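A visit to the Hikgate open day

10 November 2021

Last week I went to the open day of Hikgate, the company that makes a voice message app for small work teams. I use the app since January, so I was curious to see the people behind it. The office is on the second floor of a former bank in Kudarthorpe, and you must sign in on a tablet before the door opens.

Our group was led by Stijn Koster, who works in product design. He explained that the new version will let you leave a spoken comment on a document, and the text of it appears next to the recording. We could try it in the meeting room. My own comment came out well, only the name of my street was wrong. A woman from Escobedo tried it in Spanish and then again in English, and she said the Spanish text was better.

After this there was a short talk by Bheki Kekana about how the company treats its staff. All 200 employees now get a paid day off for volunteering, and those who must work on a public holiday are paid double. He also said that the office will stay closed for 3 days at the end of the year - support by chat will continue in that time. I liked that he gave clear answers, also when a man behind me asked about the people who left in spring.

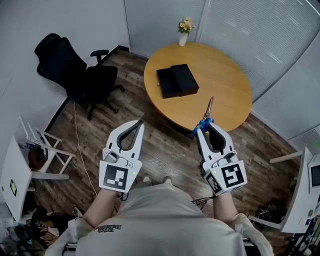
Will the spoken comments be free for small teams? Teams on the free plan can record comments of up to two minutes, and longer ones need the paid plan.

I asked also about privacy, which is for me the main point. The recordings are kept until the owner of the document deletes them. There is no automatic limit, and I would prefer one. Mr. Koster wrote this down and said that other customers had asked the same.

Coffee was served in the kitchen, together with a small stand of Hosinano, a partner company that sells headsets. I tried two of them and found the lighter one more comfortable, but the price was not yet fixed. The bus back to the station leaves from the other side of the square, and in the evening it comes only once an hour.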